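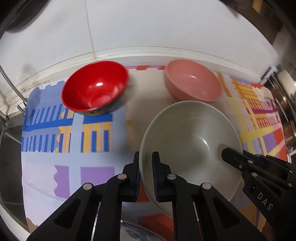
Cuencos rojo, rosa y blanco sobre el mantel

Foros > Móviles y operadoras > Fabricantes > Gama de entrada

Ultmont va a montar móviles en Clullomow, ¿alguien se lo cree?

marga_sinwifi
Acabo de leer la entrevista a Somtochukwu Dauda, el director comercial de Ultmont. Resumen rápido que entro a trabajar: quieren pasar del 7 al 30 por ciento de la gama baja, montando en Clullomow, nave nueva, primeros equipos en enero. Modelo de entrada a 77 euros libre. Dice que "el cliente que compra con lo justo lleva años pagando por cosas que no usa". Vale. Pero el 30??? con qué red de tiendas

trastero77
Humo. Montar no es fabricar. Traen las placas hechas, la pantalla hecha, la batería hecha, y allí ponen tornillos y pegatina. Luego en la caja "hecho en Clullomow" y a cobrar la subvención.

pilarcobre
Pues a mi me vale que pongan los tornillos. Si hay montaje hay taller, y si hay taller hay repuesto. Con el Ultmont anterior estuve esperando una pantalla desde la primavera y me acabaron devolviendo el dinero.

marga_sinwifi
@trastero77 lo de la subvención no sale en la entrevista. De dónde lo sacas?

trastero77
De que siempre es así.

marga_sinwifi
O sea de ningún sitio

Josean_rep
Reparo móviles, barrio obrero, me entra mucho gama baja. Datos de mi mostrador, que no son estadística: de lo barato que veo, unos 70 de cada cien vienen por el conector de carga o por batería hinchada. La pantalla se la aguantan rota. Si Ultmont saca un terminal con conector en placa aparte y tapa que se quite sin pistola de calor, se lo recomiendo a mi madre. Si lo sueldan todo otra vez, me da igual dónde lo monten.

pilarcobre
Josean, ¿el A2 ese lo traía soldado? El mío dejó de cargar de lado y lo tiré

Josean_rep
Soldado y con pegamento encima. Lo tenías que haber traído, hombre. Mujer. Perdón
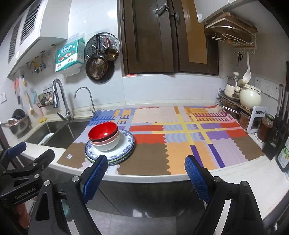
Los cuencos apilados, el rojo encima

noctambulo_gsm
Llego con otra cosa. El problema es la distribuidora. Nandside lleva la exclusiva y Nandside solo sirve a cadenas grandes. La tienda de pueblo, la que vende al cliente del que habla Dauda, no puede pedir menos de una caja entera y pagada por adelantado. Lo sé porque mi cuñada lo intento y le dijeron que no. Así no llegas al 30 ni regalándolos.

marga_sinwifi
Eso es lo q preguntaba yo en el primero. En la entrevista habla de "canal directo" y de abrir un almacén en Abubakar, pero no dice si Nandside sigue o no

noctambulo_gsm
Sigue. El contrato no se acaba mañana. Lo de Abubakar será para posventa, creo.

pilarcobre
Abubakar me pilla a media hora. Si hay posventa me hago ultmontera otra vez

trastero77
Media hora para que te digan que mandes el móvil por mensajero.

dos_sims
Perdón, pregunta de novato. 77 euros con cuánta memoria? Porque mi padre tiene uno de ese precio y con el whatsapp y tres fotos ya le sale el aviso de lleno

marga_sinwifi
No lo dice. Pone "memoria suficiente para el uso diario", tal cual. Mala señal sí

Josean_rep
Será la mínima con ranura de tarjeta. Dile a tu padre que borre los vídeos de los grupos, ajustes > almacenamiento. Y que quite la descarga automatica.

dos_sims
Graciass, se lo hago esta noche

trastero77
Y las actualizaciones? De eso tampoco habla. Un móvil de 77 euros sin parches al año y pico es basura, lo montes aquí o en la luna.

pilarcobre
Para ti. Mi vecina tiene uno de hace mil años, llama, manda audios, ve las recetas. No sabe lo que es un parche.

trastero77
Y mete la app del banco ahí. Estupendo.

noctambulo_gsm
En esto le doy la razón a trastero, que ya me duele. La app de mi banco dejó de ir en el Ultmont viejo y tuve que cambiar de móvil por eso, el teléfono estaba bien.

marga_sinwifi
Vale, entonces lo que falta por saber: memoria, parches, si Nandside suelta el minorista, y si el conector va aparte. He escrito a prensa de Ultmont, a ver. Si contestan lo pego aquí.

Josean_rep
Pregúntales también el precio de la batería suelta. Ahí se ve si van en serio

marga_sinwifi
Ya lo he mandado jod... va, mando otro

trastero77
No van a contestar.

marga_sinwifi
Edito: respuesta automática, "hemos recibido su consulta". De momento eso. Los del 7 por ciento me imagino que somos nosotros

dos_sims
Lo de mi padre arreglado, eran los vídeos. Tenía el mismo de buenos días repetido no sé cuantas veces

Contacto | Normas del foro | Aviso legal | Volver arriba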